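3. What we put on the table

I picked the glassware myself, mostly from my own kitchen, and Gemma Dunmore kept adding to it (she really likes pink!). Clear tumblers were an easy choice.
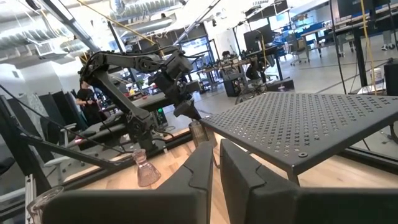

Pink glass was harder to agree on. Hendrik Wouters wanted plain shapes only, but I like a flared base, so it stayed in.

We also wanted things you'd find on a real shelf, so there's a dark jar with a metal lid, a canister and a succulent in a green pot.

Figure 3. Glass cup, lidded jar, canister and potted plant on the wooden tabletop.

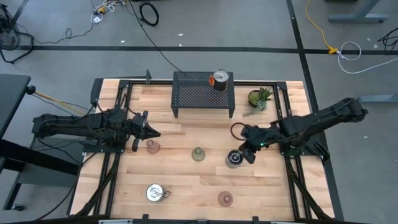 3.1 Where things go

The raised shelf gave us a second height to play with, and I'd happily use it again.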